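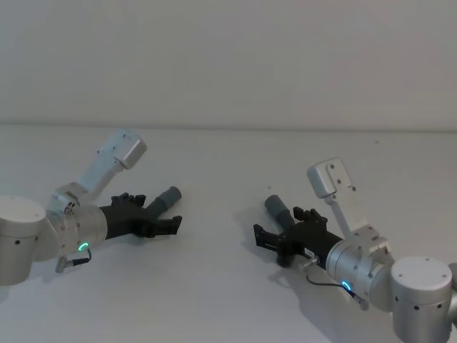
Green light, no grip: a cable fault on a two-arm cell

The fault at Lowther first showed up on a Monday, at cycle 151 of an overnight run. One gripper stopped closing. The arm kept moving, its ring light stayed green, and the controller logged no error.

"The ring reports the arm," says the engineer who runs the cell for Gimach. "It has no idea what the gripper is doing. We had been reading it as a status light for the whole station."

The arm carried on through 11 more cycles with an open jaw before the other one hit a part left in its path. Damage was limited to a bent finger mount.

The cause was the thin cable at the wrist. A conductor had cracked close to the plug, where the loop flexes each time the last joint turns. It passed a continuity check at rest and failed only past a certain angle.

"We replaced the gripper first," she says. "Two days wasted — the old one was fine."

The cell now compares commanded and measured jaw position on every close, and a mismatch stops both arms. Cables are changed on a fixed count. The most recent run reached 3561 cycles without a stop, though she does not treat that as proof.

"The loop is still in the same place. Brutevside is drawing up a clip to move the bend away from the plug, and until it's fitted I expect to see this again."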